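Section 5. Sorting the bench tools into the tray

This section covers putting the screwdrivers back in the yellow tray at the end of a job. It assumes the work mat is already laid out as in Section 3. Utensils and glassware are covered in Section 6 and stay on the mat for now.

Before you start

Set the tray near the middle of the mat with the long sides running front to back. Leave enough mat on the right for the tools still waiting to be sorted. Wipe any grit off the mat first – it gets into the handle grooves and is hard to remove.

Steps

1. Bring all the screwdrivers to the front half of the mat. Move spoons, knives and spatulas toward the back right.

2. Check each tip. A rounded or chipped tip goes to Carol Birkett for replacement, not into the tray.

3. Pick up one screwdriver at a time by the handle and lay it in the tray with the handle at the near end.

4. Place the next one beside it, handle against handle. Do not stack a second layer until the first row is full.
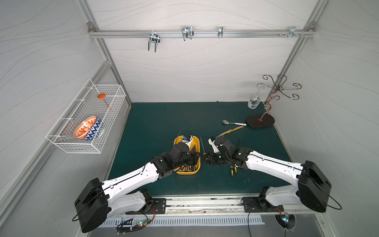 Figure 5-1. Handles side by side at the near end of the yellow tray, with more screwdrivers still on the mat.

5. Continue with the stubby screwdrivers. These roll easily, so lay them down flat and let go only when they have settled.

6. Leave the long thin screwdriver until last. Put it along one side of the tray and check that the shaft does not rest on the rim.

CAUTION: Do not push tools into the tray by sweeping them across the mat. The tips will cut the surface. Replacement mats are ordered from Jotitz under part number 118 and are not kept in stock.

NOTE: If the tray is too full to lie flat, take out the last tool and start a second tray. Do not force the row.

Items that stay out

Keep the spoon and the knife together, away from the screwdrivers. Anything that stands up, such as the wire stand on the oval base, belongs at the back of the mat where a sleeve will not catch it.

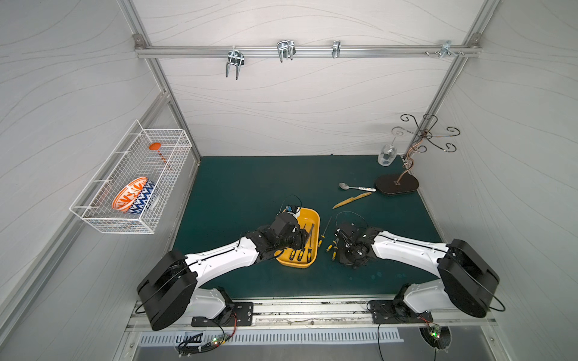 Glass cups are left upside down near the back wall until the tray has been put away. Move them last, one at a time, and hold them by the side.

7. Look over the mat once more for loose tools, then lift the tray with both hands and carry it level to shelf 56.

8. Initial the bench card. If a screwdriver is missing, write its size on the card and tell Tanko Amadi before the next job starts.

Continue with Section 6, Utensils and glassware.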